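Kereama K8 screwdriver set, long-term review
6/10/26

I bought the K8 last November to replace a worn Bamotden ratchet driver and have used it since for desktop repairs, mostly swapping out parts in older towers. The set has one handle, 8 bits and a short extension, in a molded tray.

Bit fit is good. The No. 2 Phillips seats fully in standard case screws and has not cammed out on any that were in fair condition. The No. 1 is slightly undersized and needs firm downward pressure. The handle is 100 mm long, enough for drive cage screws but short for anything deep behind a power supply, so the extension gets used more than expected. It has two detents and holds without wobble.

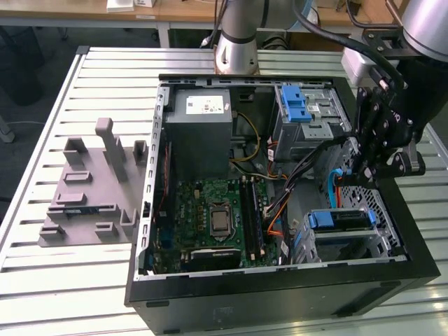
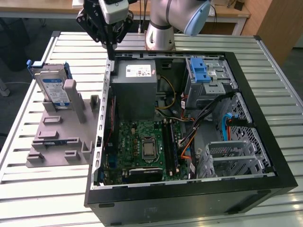
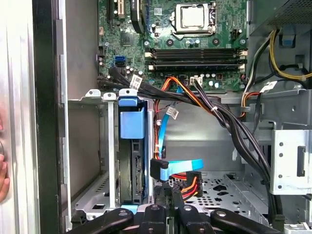 Desktop towers opened up, motherboard in view.

Magnet strength is moderate. A case screw stays on the tip when the handle is held level, but a light tap drops it. The Bamotden held better and also picked up more filings.

The swivel cap was stiff for the first few weeks and now turns freely. I added no oil. Wear on the No. 2 is visible at the wing edges and has not yet affected grip. Kereama sells single bits, though Kendotmont bits fit the same socket and cost less.

The tray is the weak part. Its hinge split at one end and the lid no longer latches. I keep the bits in a Gimora parts box instead.

Recommended for bench use. For field work, buy a set with a better case.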